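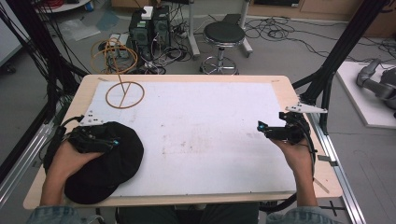 Figure 3. Table top with the white sheet down, a soft black cap at the front and a ring of cord toward the back.

3. Fitting and caring for the work sheet

Applies to the Atard table, light wood top, supplied with one white work sheet.

The work sheet is laid over the table top and can be lifted off for cleaning or turned over. It protects the wood from marks and gives a plain, light background for folding, sorting and laying out small items. It is not a cutting surface and it is not a heat mat.

The sheet is smaller than the table top. When it is in the right position, wood shows along every side.

3.1 Before you start

Clear the table top completely, including anything clamped to the edge that would sit over the sheet.

The table weighs 55 pounds without the sheet. Have a second person help if it needs to be moved, and lift it by the rails under the top. Do not drag it. Set it in its final place before fitting the sheet.

You will need:
Two clean cotton cloths
A bowl of lukewarm water with a few drops of dish soap
A tape measure
The 8 adhesive pads from the Atard parts bag

3.2 Fitting the sheet

1. Wipe the wood with a barely damp cloth, working along the grain. Dry it with the second cloth.

2. Leave the top for one hour with nothing on it.

3. Run your palm over the wood and feel for grit. A single grain under the sheet will show as a bump and will scratch the wood each time the sheet shifts.

4. Carry the sheet upright, one person at each short end. Lower the back edge first, then let the front edge down slowly.

5. Measure the wood showing at the left and right ends. The top is 1,359 mm long, and the sheet should be centered on it. Slide the sheet until the two end measurements match, then do the same front to back.

6. Lift one long side by the width of a hand. Place four adhesive pads on the wood, one near each end and two between them, well in from the edge of the sheet. Lower the side and press.

7. Repeat on the other long side with the remaining four pads.

8. Press along the full length of both sides with a folded cloth. Leave the sheet overnight before putting weight on it.

Note: The pads can be left out if you expect to turn the sheet over often. Check the position of the sheet before each use if so.

Caution: Do not use double-sided carpet tape. It lifts the finish from the wood and the damage is not covered under the warranty.

3.3 Using the sheet

Put soft items down flat and keep them inside the edge of the sheet where you can. Caps, gloves and scarves slide easily on the smooth surface, and if part of one hangs over the front it is easy to pull to the floor with a sleeve. Move it back before starting on something else.

Coil cord and string before setting it aside. A single loose ring with the tail running off the back of the table will do for a minute, but take the tail in before the table is moved.

Do not write directly on the sheet. If a layout line is needed, use low-tack paper tape and take it up the same day.

Dark fabric that has not been washed can leave color behind. Put a piece of plain paper under it if it will stay on the table overnight.

3.4 Checking the sheet for marks and movement
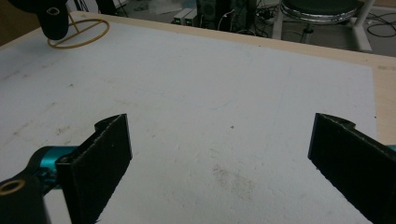 Light use leaves marks on any white sheet, and most of them are harmless. What matters is telling surface dirt from damage, and catching a sheet that has moved. Look across the surface with a lamp set low to one side. Thin gray scuffs and specks may be left until the next full cleaning. A cloudy, grayish-brown smudge like the one toward the near side of the sheet should be treated sooner with the method in 3.5, and so should a small brown dot like the one a little beyond it. Check the border as well. Where the wood shows as a wider band along one side, as at the right, measure both ends again and re-center the sheet if they differ.

If a fingernail catches on a mark, it is a scratch or a cut. Cleaning will not remove it. Turn the sheet over or order a replacement.

3.5 Cleaning

1. Remove dust and crumbs with a dry cloth. Do not brush them toward the edge of the sheet, where they can work underneath.

2. Dampen a cloth in the soapy water and wring it out well.

3. Wipe the whole sheet in long, straight strokes, turning the cloth as it gets dirty.

4. For a smudge, hold the damp cloth on it for one minute and then wipe from the outside in. Repeat up to 3 times.

5. Go over the sheet with clean water and dry it at once, edges last.

Caution: Water left standing at the edge of the sheet will run under it and can stain the wood. If this happens, lift the sheet, dry both surfaces and leave them apart until the next day.

Do not use bleach, acetone, scouring powder or melamine sponges. Sponges of this kind leave a dull patch that picks up dirt faster than the rest of the surface.

3.6 Replacement sheets

Replacement sheets and pads are sold by Shokri, Wirville. Give the length of the table top when ordering. Sheets from the older Vullgate table have square-cut corners and a different width and should not be trimmed to fit.

Questions about this section go to Aurelio Carrasco in parts and service. The spare pads are packed with the leg hardware, under the cardboard tray.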